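Gripper build, notebook 2
October, started 7:40 pm

Picked up where the last entry stopped. Linkage on the left unit still has play at the outer pivots. Pulled the pins, cleaned them, refitted with the thinner washers from the Grutden assortment. Play is down to something I can't feel by hand. Did not measure it. The dial gauge is at the Somogyi bench and I didn't feel like walking over.

Right unit left alone so there is something to compare against.

Trigger return spring: the old one took a set after 3,000 closings on the cycle rig. Replaced with the next size up in wire. Pull is heavier, noticeable by the end of a long session. Shewit Gebreyes tried it for one session and said her index finger complained before her wrist did. Will go back one size if anyone else says the same. The heavy spring does open the jaws fully every time, and the old one had stopped doing that.

Encoder zero: drifts 2 counts between power-up and warm. Harmless for now. Zero after warm-up, not before. Written on the lid of the case in marker.

Pads: the Skarkden foam is finally off the jaws. It shed crumbs into the linkage and I was tired of blowing it out. The replacement sheet cuts cleanly with a fresh blade, and the adhesive wants a night under a clamp. Edges chamfered by hand, not very evenly.
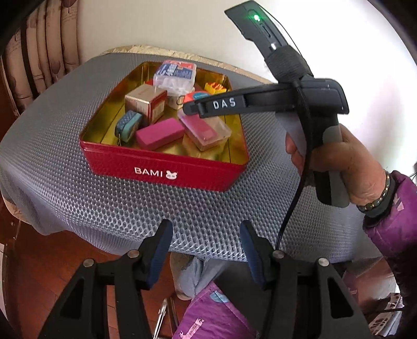
Pick order for the clutter test is the thing I have been putting off. Up to now each operator took whatever was closest, and the logs can't be compared from one run to the next. New rule is outside in: start with whatever touches a wall of the tray, finish in the middle. Walls matter more than I allowed for. A jaw needs clearance on both sides of the part, and the small rounded case leaning near the left wall leaves little of that on its outer side. The pink block and the translucent case in front are the other awkward pair, nearly touching and tilted opposite ways, so there is no single wrist angle that suits both. Take the block first, from its free end. Clear plastic goes in its own column of the log. The shiny gold floor of the tray will be hard on the depth estimate too, and I want at least one set repeated on a matte liner before blaming the software.

Log columns as of tonight: item, attempt, approach angle (steep or shallow), slip yes/no, neighbor moved yes/no. The last one is new. A grasp that shoves the next part across the tray has been going down as a success, and I don't think it should.

Target is 100 attempts per liner. Splitting them between two operators, same order, swapping sides halfway.

Cable: strain relief at the handle is still a zip tie. Printed clip from the Prollus files does not fit our cable, bore too small. Drill it out or reprint at 8 mm. Reprint is cleaner, printer is busy until tomorrow.

Open items
- measure pivot play on both units, same day, same gauge
- second spring, one size down, order two
- matte liner, cut to tray
- clip reprint
- ask Shewit whether she wants the strap moved toward the thumb
- change the log template before the next run, the old one is still on the shared drive

Stopped 10:15 pm. Units on charge, pads left clamped.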